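I spent a Tuesday with Qusai Majali, and most of it went on arguing with a text file. He writes Zurnoslow, the planning software that tells a small desktop arm how to get from one spot to the next, and the hardest part (he swears) is letting go. Open the fingers too early and a cotton ball lands who knows where. So his planner scores every release point over the bowl before it commits to one.
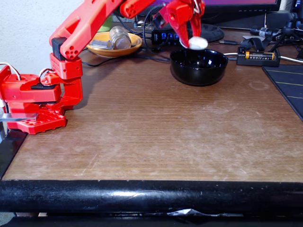 The old version checked 100 of those points and took forever. The new one checks 17 and I couldn't tell the difference! Trinidad Barrios, who looks after the perception side, could. She pulled up a log and showed me 5 places where the planner had trusted a stale position.

Her own headache is blur. When things move fast, edges go soft, and her code has to decide whether a smear of color is worth believing.

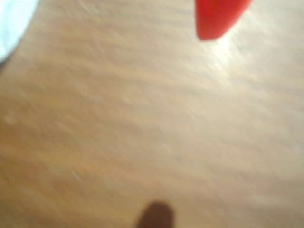 Her fix is a confidence score that drops with every soft edge, and once it's low enough the planner slows down and looks again. I asked how low. She and Qusai gave me different numbers, then went off to check the settings file, and I got myself a coffee.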